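The woman who counts the beds at Custden
May 5, 2024

I nearly missed the turning for Custden, and then I nearly missed the gate as well, because Róisín Gallagher had told me to look for a green sign and the sign has been brown since the winter. She was standing in the lane in a pair of enormous wellies, waving a tea towel at me.

"You went past twice," she said. "I thought, I'll let him have one more go."

I'd come to talk to her about laundry. Well, about guesthouses really, but anybody who has run one for as long as she has will tell you that the two things are the same. Róisín has had the house at Custden since her aunt gave it up, and before that she did eleven seasons at a much bigger place in Wustberg, up in the hills, where she started on pots and ended up running the whole housekeeping side. I've wanted to write about the people who clean holiday rooms for ages (my mum did it, two summers, and never stopped talking about it), and a reader wrote in to say that if I wanted the real thing I should go and see her.

So we sat in the kitchen, and there was fruit cake, and I asked her what a changeover day looks like.

"It looks like somebody's thrown a grenade into a linen cupboard," she said. "They go at ten. The next lot come at three, except they don't, they come at twenty past one and sit in the car looking at you. So you've three hours if you're lucky. You strip everything first. Everything! People do one room at a time and they're running up and down the stairs like eejits."

She has a whole order for it. Windows open, beds stripped, washing on, then bathrooms while the first load goes round, then dusting from the top down, then beds, then floors on the way out, walking backwards. She learnt it in Wustberg from a housekeeper called Mrs Vasiliu, who apparently never raised her voice and was feared by the entire building.

"She'd come in after you'd finished and she'd lie down on the floor," Róisín told me. "In her good skirt. She'd lie on the carpet and look under the bed. And then she'd get up and brush herself off and say, 'Again.' That was it. I had that room done four times one morning and I cried in the airing cupboard. But I'll tell you, I lie on the floor myself now."

Did she really? She did, she said, every room, though these days it takes her a bit longer to get up again.

The Wustberg place had 116 rooms and sent all its sheets out in a lorry. Custden has 3, and the sheets go on the line behind the hen house if the weather allows, or on a rack over the range if it doesn't. I asked if she missed the lorry.

"Every day of my life," she said.

I told her that my own system for cleaning is to own one cloth and use it for everything until it frightens me, and she put her cake down and looked at me with such pity that I wrote it in my notebook.
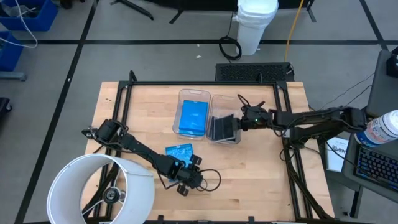 Cloths, it seems, are where most of us go wrong. Róisín would like it known that what you wipe a toilet with should never meet what you wipe a cup with, and that the only way to be sure of it in a hurry is colour. Blue for basins and baths, she says, pink for the loo, yellow for the kitchen, and the greys are for floors and grates and never leave the ground floor. She is just as firm about where they live. A blue sponge should lie flat in a clear plastic bin, with a second bin right beside it for the dark stuff, so you can see what's in each one without rummaging. "If you can't see it you'll grab the wrong one," she said. "You'll be tired and there'll be somebody at the door." Lids are banned. She had a lid once and things grew.

I asked what she uses in the way of products and was braced for a long list, but it's vinegar, washing soda, a plain soap and one bottle of something called Satero, which she gets from the farm shop and swears by for taps. She held it up to the window so I could admire the colour. It smelt of pears.

"I don't go in for the sprays," she said. "You walk into a room and it stinks of a meadow. There's a meadow outside! Open the window."

The thing I really wanted to know about was money, and she didn't mind me asking, though she got up and did the hens' bucket while she answered. In Wustberg the girls were paid by the room, so if a family had left sand in the bath and jam on the curtains you did it for the same as a room where somebody had slept one night and made the bed after themselves. She thinks it's the worst way to pay anybody. When she ran the floor she got it changed to hourly pay, after a long and bad-tempered November that she described to me in full and asked me to leave out.

At Custden she does nearly all of it on her own, with a neighbour's daughter in for the summer weekends. She keeps a red book with a line for every bed she's made up since she opened (she started it to keep track of the sheets, and then couldn't stop). We looked at the last page together. It was up to 1,515.

"That's a lot of corners," I said.

"Hospital corners," she said, quite sharply.

She turned 60 in the spring and her sister keeps asking when she'll pack it in. The answer changes depending on the day. If the guests have been nice she'll go on for ever, and if they've dyed their hair over the white towels she's selling up by teatime. The week I visited it had been a couple from Leeds who left a thank-you note and half a lemon drizzle, so things were looking good.

Before I went she took me upstairs and made me do a bed. It took me ages, and she stood in the doorway with her arms folded, humming. Then she had me get down on the carpet and look underneath, and there was a sock there. It was one of mine, out of my coat pocket, and I still have no idea how it got in the pocket in the first place.

"Again," said Róisín.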